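# Can it empty my dishwasher yet?

*June 2026*

I've been asking this question for years, mostly of people at parties who made the mistake of telling me they work in robotics. So when one of the engineers at Zelum agreed to sit down with me for a whole afternoon (on the condition that I leave names out of it), I skipped the warm-up and just asked. Can it empty my dishwasher?

"No," the engineer said, and laughed. "It can take out a mug. If it's your mug, and you put it where it was yesterday."

I'd come in with a list of chores, and we went down it over some pretty terrible coffee. Laundry? "Towels, sort of. Fitted sheets, ask me when I'm retired." Wiping a counter? Better than I expected, as long as you don't care about the corners. Putting away groceries? A long sigh. The trouble with groceries is that every bag is a new bag, and the eggs are always somewhere dumb.

What they do all day at Zelum sounds a lot less exciting than any of that. They put pegs in holes. Two arms, two hands with proper fingers, a white board with slots in it, and little blue parts that have to end up in the right place.

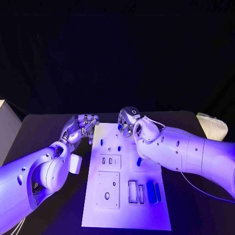 I'll admit I was a bit let down at first. My nephew had a toy like that! But the engineer got quite fired up when I said so, and leaned over the table to explain it to me.

"Think about plugging in a phone charger in the dark. You don't look at it, you feel around until it goes. You're doing a peg and a hole, and you've been doing it since you were two. Now think how much of your house is that. Keys, drawer runners, the lid on the blender, the battery door on the remote."

I went home later and tried to find a chore that didn't have some version of it in there. Sweeping, maybe? Though my broom head unscrews, and I fight with it every time.

So how much practice does a machine need? For one shape of part, the team started with 500 tries and weren't happy with the results. They went to 2000 and were happier. Then they changed the lighting in the room and were unhappy all over again. "That was a long July," the engineer said about last summer, and wouldn't say much more.

I asked about shops and factories, where I figured things would be further along. They are, but only in patches. Ayala, a small outfit that packs replacement faucet parts, let Zelum try a pair of arms on one bench. The job was to seat a plastic sleeve in a fitting, over and over. On the best day it did 356 before someone had to step in. On the worst it did 22. "And a person on that bench also answers the phone, spots the cracked ones, and knows which box is always mislabeled," the engineer told me. "We were only ever doing the sleeve."

That stuck with me, I guess because I'd been picturing a job as one thing.
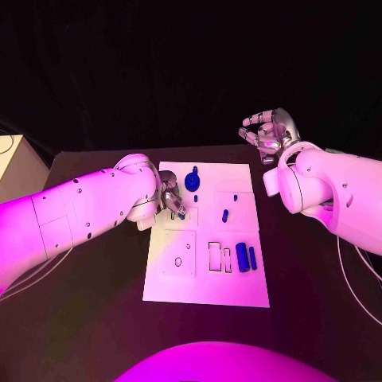 Wesov sees it differently, and wrote back to my email faster than I expected: the fingers are a distraction, the company argues, and most shop-floor work could be done with a plain two-pronged gripper if people would only redesign the parts a little. Make the hole wider at the top, put a flat side on the peg, and you've saved yourself a year.

I read that out loud over the phone and got a snort. "Sure, for faucets. Who's going to redesign your kitchen?"

Fair enough, although I would happily let somebody redesign my kitchen. We talked some more about Trorkero, Zelum's next project, where the arms will have to pick up a jar, work out what kind of lid it has, and get it open. I asked whether that included the pickle jar that has been in my fridge since the holidays. The engineer wanted to know if I'd tried running it under hot water.

I have. It's still shut.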